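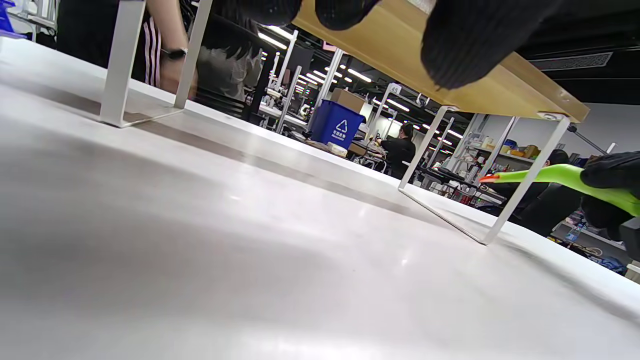
Okay, week six, and we've finally reached the part of the course I like best: what happens between the day a politician says "we're going to build it" and the day somebody signs a contract. I'm typing these up from my own notes, so they wander a bit, same as I do in class. Last week we did funding promises. This week is procurement, and I want you to start from the simplest structure you can think of, like a little desk riser, a wooden board on two white metal legs. Two supports and a deck. If you wanted one of those for your office you'd go and buy one. If a county council wants the grown-up version across a river, it takes years, and most of those years are paperwork, and the paperwork is where the politics lives!

Our running case is still the Tatbridge crossing. Quick refresher for those of you who missed April: two local authorities, one on each bank of the river, and a footbridge people have been asking for since before most of you were born. The east bank council wants it for tourism. The west bank council wants it because the only other way over is by ferry, and the ferry doesn't run in the evening. Same bridge, two quite different arguments, and that matters later on when the money gets tight.

Stages of a tender (the short version)

First comes the business case. Somebody has to write down why the thing is worth building at all, and then somebody else has to agree with them. For Tatbridge the business case was written by a consultancy called Frerichs, and it's 500 pages long with the appendices. You don't have to read all of it (please don't). Read the summary and then the section on expected users, and compare the two. You'll notice the summary sounds a good deal more cheerful.

Second, permissions. Planning, environmental, navigation rights, and in this case a consent from each side of the water. A consent has an expiry date, and I can't stress this enough, the expiry date is the most powerful politician in the room. Councils that have argued for a decade will suddenly agree on everything when their permission is about to lapse.

Third, the tender itself. The project goes out to the market. Usually there's a first round where companies show that they're able to do the job, then a shortlist, then priced bids. In the Tatbridge case two firms made it to the priced stage, Windetti and Simis. Two is a thin field. A lot of people will tell you that's a scandal, and sometimes it is, but have a look at how much it costs a company to prepare a bid it may well lose and you'll see why others stayed home.

Fourth, the decision, and this is where I want us to slow down. Opening the bids is an administrative act. Accepting one is a political act. Between the two there's a window, often quite a short one, when the price is known to a handful of people and everybody else is guessing. Watch how elected members talk in that window. They go terribly vague. "Subject to affordability" is my favorite.

Who gets to announce it?

You might think this is a silly question but I'd put it near the center of the whole topic. A tender launch is a piece of news with nothing to look at. No concrete has been poured, there isn't a ribbon, and still you'll find a podium, a minister or a mayor, and a nice view of the water behind them. Why go to the trouble? Because the launch is the last point at which the project is all upside. There's no price yet, so there's no overrun. There's no contractor, so there's no row with the contractor.

On the west bank it was Ludger Weidemann who made the Tatbridge announcement, as council leader, and the east bank read about it in the paper. Rosemarie Wegener, leading the east bank council, put out her own statement the same afternoon. Read both (they're in the folder). They're describing the same decision and you'd hardly know it. His is all about getting people home from work. Hers mentions visitors in every paragraph, and the west bank council only once, near the bottom, in a list of thanks. I love these two statements, I use them every year.
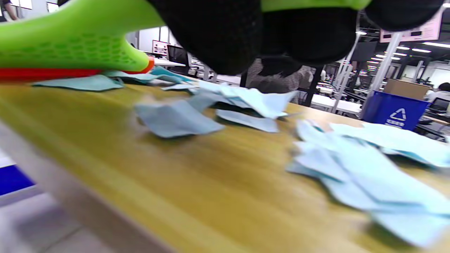 Mattes Albers wrote to me after last week's class to say that I'm being too cynical about all this, and that an announcement does real work even when there's nothing to show for it. His point was that once a leader has stood up in public and said the tender is open, it becomes much harder for the next leader to let the project quietly die. He thinks the podium is a kind of lock on the door.

I think Mattes is partly right, and I've added his argument to the reading questions. Where I'd push back is that the lock only works if somebody's watching the door. The old swing bridge upstream was announced by three different leaders and none of them ever paid a political price for it, mostly, I suspect, because the local paper had closed by the second one. So when you write about commitment, write about the audience too.

Sharing the bill

Cross-boundary projects have a problem that single-council projects don't: who pays for the surprise? At Tatbridge the agreement says the west bank council covers 70 percent of construction costs and the east bank the rest. Fine. But the agreement as first signed said nothing on maintenance, and it had one very fuzzy line on cost increases. When the priced bids came in higher than the business case had assumed, both councils read that fuzzy line in their own favor. Of course they did! You would too.

There's a good short paper by Sihan Fang in the folder on how joint boards handle this. The part to concentrate on is the middle, where she goes through what board members say in open session compared with what ends up in the minutes. It's dry in places but stick with it, and bring one example from it to the seminar.

A word on public consultation as well, as it keeps coming up in your essays. The Tatbridge consultation drew 1000 written responses, which for a place that size is a lot. Please be careful with that number. Plenty of them used the same template letter, some for and some against, and a template letter still counts as a letter, but it tells you more about who's organized than about what the town thinks. Kyrylo Hrynyshyn made a nice observation in the seminar, that the people who'd use the bridge at six in the morning to get to work were probably the least likely to fill in a form. Hold on to that one for the exam period.

For next time

Read the two statements, the Frerichs summary, and the Fang paper. Then write me one page, no more, on this: if you were advising the east bank council on the evening the bids were opened, what would you tell them to say in public the next morning, and what would you tell them to keep to themselves? Don't give me a press release. I want the advice behind it, with the awkward bits left in.

If you'd like to write your term essay on a different project, that's fine, come and talk to me first. I'd like it to be one where at least two public bodies had to agree, and where you can get hold of the minutes. Bridges are easiest, but harbors, tunnels and cross-county bus routes all work. Somebody did a shared landfill site a few years ago and it was terrific.

The folder link is the same as before. The scan of the joint agreement is a bit crooked from page four on, so use the typed version if you're quoting from it.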